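Category: Home Automation > Set-Up Guides
Reading time: 2 min

4. Shelf tidying (Lurner control package)

The shelf routine moves small items between open compartments. As of this revision it is a supervised function. It is not ready to run in an empty house.
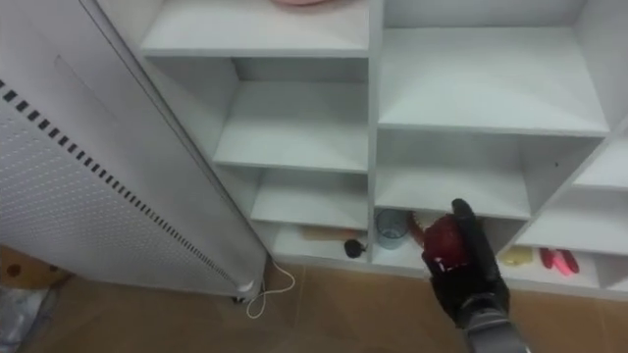
TRULLHAM, March 20, 2021

4.1 Clear the floor in front of the shelf. Route the tether behind the legs.

4.2 Start with rigid items: fruit, a cup, a small container.

CAUTION: Switch off and unplug any heater near the shelf before enabling the arms.

4.3 Select SHELF, then PICK. Keep one hand on the stop button. 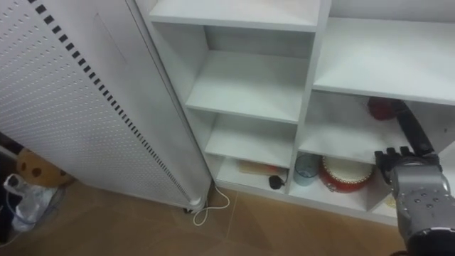
Fig. 4-2. Hand beside the drum-shaped container, lower right compartment.

4.4 If the hand touches a divider, press HOLD and back the arm out in manual mode. Do not pull on the fingers.

NOTE: In the Skikard bench trials, Mahsa Heydari logged 1,217 picks, with more than 500 operator stops. Plan on staying in the room.
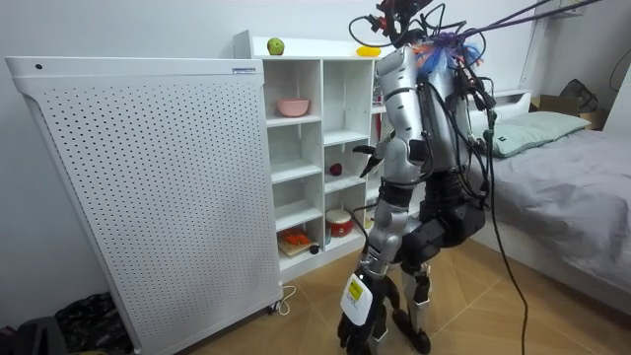 4.5 Select PLACE and choose a target. The top surface is the easiest target, as no board limits the wrist from above.

4.6 Wait for the RELEASE prompt before sending the next command.
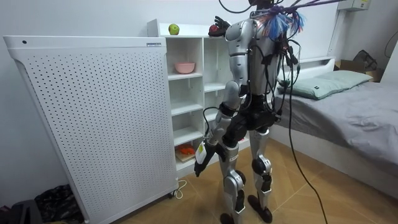
Fig. 4-4. Small red object held just above the shelf top.

4.7 Return both arms to PARK. Dusting and folding are not supported.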